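Speaker notes - Parkgate student robotics club, spring showcase
March 13, 2018

Opening (don't rush it!)

Thank everyone for coming. Say who we are: 26 students, one simulator, and a long list of things we got wrong on the first try. Ask who has ever carried a bowl across a kitchen without thinking about it. Wait for hands. Then tell them we spent most of the winter trying to get a simulated robot to do it, and we loved every minute (well, most of the minutes).

Slide 2 - the counter task

Goal: find the small bowl at the far end of the counter, right next to the raised edge. Sounds easy. The counter is long and plain, the walls are covered in a busy cube pattern, and the bowl is tiny from where we start.
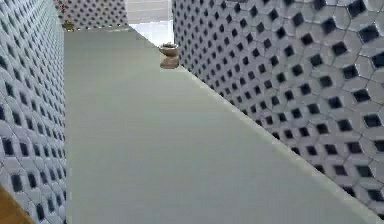
Our first planner, Skilstead, came from last year's team. We kept the good bones and rewrote the part that decides where to look next. Mention the 3,000 practice runs - people like that number - and then tell them we threw out the first batch over a sign error. One minus sign! Pause for the groans from the parents who write code.

If somebody asks about speed: each run gets 40 seconds, then it resets.

Slide 3 - the table task

Slow down here, it's my favorite part. Cloth is hard. Folds hide edges, and an edge is what the planner wants most. We have a brown quilted cloth over a blue one, a basket with a tall handle, a purple ball and a little frying pan over on the blue side.
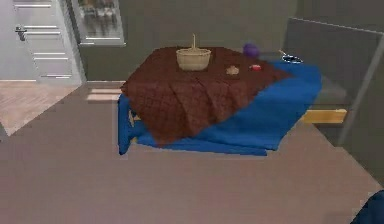

The younger group took this one on and named their code Praltwood. They picked the ball first, which I thought was a terrible idea, what with it being round. I was wrong and they have reminded me often. Have them stand up and wave.

Final count on the log was 3,863 runs for both tasks together. Show the graph, point at the dip in the middle (that's the sign error), move on.

Wrap up

Next stop is the Vachon meet, where we enter both tasks. Laptops are open at the back - please come try driving!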